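The Wovus two-finger gripper kit has been on our club's arm since February, and I said I would write it up once we had put it through a full build season. I coach the robotics club at Jirna, a small group of students who meet after school and enter one competition a year. This year's task was servicing a mock server bay: the arm has to reach a hard drive in its caddy, take hold of it, pull it out, and put it back without a person touching anything.

We paid for the kit out of the club budget. Wovus did not send it to us and does not know I am writing this.

## What comes in the box

The kit is the gripper only. You get the black plates and links, a bag of hex screws, the washers for the pivots, a motor, a cable, and a mounting plate. There is no wrist camera and no arm. The printed instructions run to 11 pages, and the drawings are clear enough that three students built it with little help from me.

Assembly took them two meetings. The slow part was the pivots. The washers have to go in a certain order, and the drawing for that step is smaller than the rest. Our first attempt had one side stiffer than the other, so we took it apart and did it again. After that both fingers moved evenly.

One complaint here: the screws come in several lengths, all in the same bag. Two of the lengths are close enough to mix up. Sort them before you start, and use a ruler.

## In use

The fingers are linkages, so the tips follow a curve as they close. That matters when you are reaching for something that sits inside a housing. The students first programmed the approach as if the tips closed in a straight line, and the gripper kept bumping the housing. Čestmír Zelenák, who does most of our programming, wrote a short table of finger positions against motor angle, and the code now corrects for the curve. I would like to see that table in the manual.

Strength is fine for this job. A hard drive in a caddy is not heavy, and the gripper holds one with the motor set well below its limit. We did not test it on anything heavier.

The fingertips are bare, with no pads included. On smooth plastic they slide. We glued on strips cut from a bicycle tube for a while, and they helped with the pull but made the tips too thick for the tighter spots. In the end we took them off and changed the angle of approach. The students now bring the gripper in from underneath, with the drive tilted, and work toward the lower corner of the caddy.

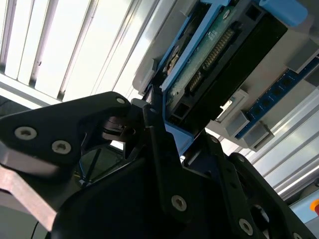

## Wear and repairs

We logged 122 practice runs before the competition. In that time we had two problems worth mentioning.

The first was loose screws. The ones at the pivots back out with use, a little at a time, and you notice it as play in the fingers before you see it. Thread lock fixed it. The kit should include a small tube, or at least say to buy one.

The second was the cable. It is just long enough if your arm is short, and ours is not. It pulled out of its connector twice when the wrist turned all the way over. We bought an extension, and Josphat Mollel added a clip partway down the arm to take the strain. No trouble with it after that.

The plates and links themselves have held up well. There are scratches, but nothing is bent, and this is a gripper that has hit a lot of things it was not supposed to hit.

## Compared with the Skiltasstead

Before this we used the Skiltasstead parallel gripper. It is easier to program — the jaws go straight in and straight out — and it comes with rubber pads. It is also wide, and there was no way to get it in next to a drive caddy. If your task is picking blocks off a table, I would still choose the Skiltasstead for a new team. For reaching into things, the Wovus is better.

## Who should buy it

I would give it to students in their second year or later. The build is good practice and the linkage gives them some real geometry to work out. For a first-year group, or a coach without much time, the missing table and the mixed screws will cost you a meeting or two.

We are keeping ours on the arm for next season. I have ordered a spare set of screws and a second cable.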